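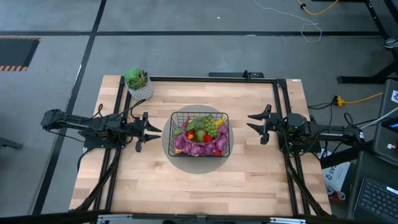

# Do draft picks carry over if our fantasy league adds teams?

I run a keeper football league that started in Gunddale. We're going from ten teams to 12 next season because 2 guys from the Evdale league want in. Last year people traded future picks, and one owner holds three first rounders. Where do the new teams pick, and do the traded picks stay as they are? Draft is in August and I'd like to post the rules before then.

**kong78**

Traded picks stay. A deal is a deal. If you void them you will lose owners.

For the new teams, we held an expansion draft first. Each old team protected 6 players and the new teams took turns picking from everyone else. No old team could lose more than two. After that the new teams got the last spots in round one and the first spots in round two. It took one long evening and the only fight was over a backup tight end.

Check your roster size too. With 12 teams the waiver wire gets thin at running back, so we cut the bench by one spot. 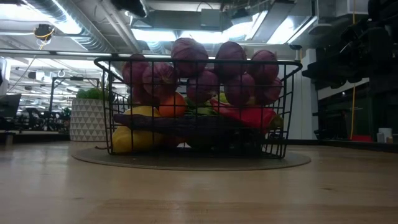
*Red onions in a wire basket*

**Erkico**

Just redraft everybody. Keepers are more trouble than they are worth.

**gunddale_568**

I wouldn't redraft if people paid for those picks with good players. The setup from kong78 works, but I'd put the new teams in the middle of round one. Last is rough when they are already starting with leftovers. Whatever you choose, have the owners vote on it and write it down. Also set a deadline for keepers, at least a week before the draft. Ours is 9 p.m. and late lists don't count.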